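Filed under: Funded Projects / Updates
14 shares · 2 comments

Coslow Lunch Club — progress report to the Bíró fund

The second half of the grant was released in July and we have now spent 1360 of it, nearly all on food and hall hire. A further 753 is set aside for the new fridge, which Trarnden have agreed to deliver once the back step is repaired. Ottó Szalai has had one quote for the step and is waiting on another.

Attendance has held up through the winter. We have 20 regulars on the list and a few who come when the bus suits them. The Kornside bus now stops at the top of the road instead of outside the hall, and two members have stopped coming as a result. Dorottya Bakos has written to the bus company. We would like to use part of the travel money for lifts, if the fund is happy with that — please let us know.

The menu has changed a little. Soup is now served every week, and the fish pie has been dropped on cost. Kornél Major has redone the allergy sheet and it hangs by the hatch. Food hygiene certificates are up to date for everyone in the kitchen except Bianka Kerekes, whose course was moved because of the snow.

Members asked to have their meals on trays, as the walk from the hatch to the far tables is a long one with a plate in both hands. We bought these out of the equipment line.

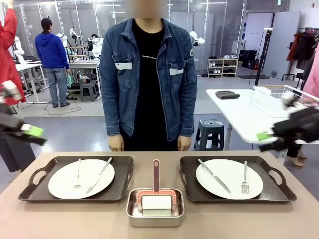

Brown trays with handles at both ends, plate and cutlery on each one.

Still to do before the final report: the fridge, the step, and the members' survey. Survey forms are printed but have not gone out yet.

Wojciech Marciniak
10 March 2018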